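关于我和《Flirkatville》，大家常问的问题

节目播完以后私信一直没断过，很多问题重复得厉害，我一条条回手都酸了，干脆整理到一页上。想到哪儿写到哪儿，以后有新的再往下加。

你到底是谁？怎么上的节目？

我叫薛美芳，网上的朋友习惯叫我Meifang Xue，两个都是我，别再问是不是双胞胎了哈哈。上节目之前我在Promley一家小糕点店做裱花，跟娱乐圈一点关系都没有。报名是我表妹替我填的，表格里有一栏问“你最受不了什么样的室友”，她写了满满一页，全是我平时抱怨她的话。后来选角导演跟我说，就是那一页让他们想见我。

《Flirkatville》是个什么样的节目？

没看过的朋友，简单讲：一群互不认识的人搬进同一个小镇，一起住，一起经营一家快倒闭的旅馆，每隔一阵子由住客和邻居投票，票最少的人收拾行李回家。我在第2季，总共待了30天，走的时候离决赛只差一轮。到现在想起来还是有点不甘心！

节目有剧本吗？

没有台词本，至少没有人给过我。不过制作组会安排“情况”，比如突然告诉你今晚来一车客人，厨房只留两个人。你怎么反应是你自己的事，剪出来什么样就是他们的事了。我跟Eduardo Rocha在洗衣房吵的那一架，播出来四分钟不到，当时吵了快一下午，中间还停下来一起吃了个三明治，这段当然没播。

所以你和Eduardo现在还吵吗？

不吵了。录完大概过了几个月，他路过Promley来店里找我，点了一个最贵的蛋糕，还要我打折。我没打。现在偶尔发消息，他在老家帮哥哥做装修，日子过得挺踏实。至于网上说我们在一起了的，没有，从来没有，我妈都打电话来问过，真的别传了。

那Joana呢？你们是真朋友还是演的？

Joana Esteves是我在节目里最亲的人，现在也是。我们俩被分到同一间房，头一晚谁都睡不着，聊到凌晨三点，第二天眼睛肿得化妆师直叹气。她去年十一月搬了新家，我去住了几天，帮她挑窗帘，结果两个人挑了半天一块都没买。
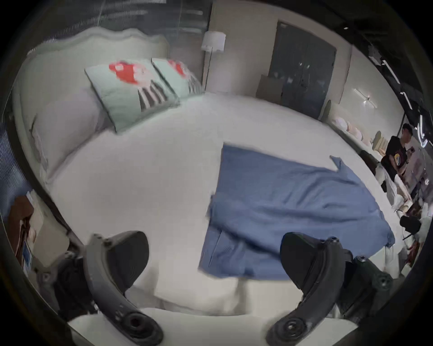
她现在不拍真人秀了，专心做播客，讲的多半是她在医院前台上班时遇到的人和事。我上过一次，紧张得一直喝水，剪辑的人后来跟我说光是咽口水的声音就删了好多处。有人问她为什么关掉了社交账号的评论，我觉得这个应该由她自己来回答，我就不替她说了。

参加节目能拿多少钱？

合同里有保密条款，具体数字我不能写。能说的是：有按周算的补贴，不多，比我在店里上班少一点。冠军奖金是另一回事，跟我没关系，呜呜。网上有篇文章说我“身家惊人”，我看完去查了一下自己的银行余额，心情很复杂。

冠军Adelino是不是内定的？

我不信。Adelino Azevedo是我们当中年纪最大的，70岁，每天比谁起得都早，客人的早餐几乎是他一个人撑起来的。镇上的邻居都喜欢他，投票那天我在现场，听到结果的时候我哭得比他还厉害。你可以说剪辑偏心他，镜头确实多，可是他人就在那儿干活，想不拍到都难。

你最后悔的是哪一集？

第19集。那天我当着所有人的面说Jaime Aguiar“只会站在镜头前面叹气”。话很难听，他其实前一晚没睡，在修那台老锅炉，我当时不知道。播出以后很多人去骂他，也有很多人来骂我，两边我都不好受。我后来给他写了一封长信，他回了一句“锅炉又坏了”，我就当他原谅我了。

在里面能用手机吗？

不能。进去第一天就收走了，装在写着名字的袋子里。每周可以打一次电话，十分钟，旁边有工作人员坐着。前几天特别难熬，总觉得口袋里在震动。过了一周多就习惯了，反而出来以后打开手机，看到那么多未读消息，我又把它关了，睡了一整天。

你还会上别的节目吗？

有人找过我，一个是做菜的，一个是去海岛上待着什么都不给吃的那种。海岛那个我当场就拒绝了，我一顿不吃就发脾气，熟悉我的观众应该都懂。做菜的还在谈，谈成了会在这里说，没谈成的话也会说，省得大家猜。

在哪儿能见到你？

我还在店里上班，多数时候是上午。来买蛋糕的朋友想合影没问题，等我把手上的奶油擦干净就行。请不要到我家楼下等，也不要去问邻居我几点回来，之前发生过两次，邻居老太太吓得不轻。

想寄东西给你，寄到哪里？

寄到店里，写我的名字就能收到。吃的请尽量不要寄，路上坏了怪可惜的。信我都会看，回得慢，有时候要拖上一两个月，先跟大家说声抱歉！

能帮我跟选角导演说一声吗？

这个真帮不上。我手里只有当年报名用的公共邮箱，跟你们在官网上看到的是同一个。要给建议的话，视频别录太长，说话就像平时跟朋友说话那样，灯开亮一点。我表妹帮我录的那条，背景里还能听见楼下在吵架呢。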